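Grallier Folding Table, Tan Top

Item 2810
Sold by Zúñiga Laundry & Utility, Skorkbridge

In stock. Ships flat. Arrives heavy.

Everyone owns a laundry table already. It's called the bed, and it works fine until bedtime. The Grallier is for people who would like to sleep somewhere other than under a pile of towels.

It has a plain rectangular top in tan, smooth all over, with no lip, groove or cup holder. We have been asked about the cup holder. Coffee and clean shirts have met before, and the shirts lost.

The smooth top matters more than it sounds. Fleece slides across it, knits don't catch, and you can pull a fitted sheet toward you and swear at it without the table getting involved. It will not teach you to fold a fitted sheet. Agustina Vergara, who runs our returns desk, would like that made clear, as one customer felt misled.

What it holds

We like it with a basket at each end: one for what's waiting, one for what's done. The baskets are our Sernau perforated ones, sold separately in gray and dark gray. The holes let air through and let you see that there is still a sock in there. Leave the middle of the table clear and fold in it. If you find you've put the mail there, you have bought a desk, and we sell those too.

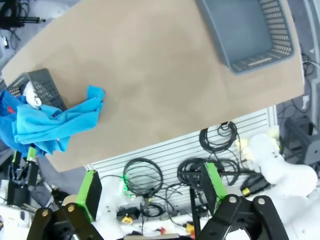 Tan top with a gray basket and a darker one, plus a blue cloth still to be folded.

Light-colored tops show smudges. Ours does too. A damp cloth and a drop of dish soap will deal with most of them, and the rest you can put a basket on. Please don't use scouring pads, bleach, or the green stuff from the back of the garage. Ironing directly on the top is a bad idea and also voids the warranty, in that order.

Putting it together

The legs bolt on from underneath. Lay the top face down on a rug, start every bolt by hand, and tighten them only when all the legs are in place. The wrench in the box is small and unpleasant. Use your own if you have one. Two people make the turning over easier, though they may also have opinions about which way the table should face.

Details

Top: rectangular, tan
Use: indoors, dry rooms
Baskets: not included
Cloths, shirts, sheets: also not included
Warranty: 5 years on the top and legs
Price: $388
Delivery: free within Skorkbridge, Sunday slots available

From a customer

"I bought it for laundry. For the first month it held laundry. Now it holds laundry I have folded, and my husband has started asking where his clothes are, because they used to be on the chair." Nandi Venter

Questions we get

Does it fold away?
No. It is a table for folding things. The name predates all of us and we have 3000 printed boxes.

Can I order just the top?
Yes. Call the store and ask for the spare top. It comes without bolts.

Does it come in white?
Not until June, and we'd wait to see it in person before getting excited.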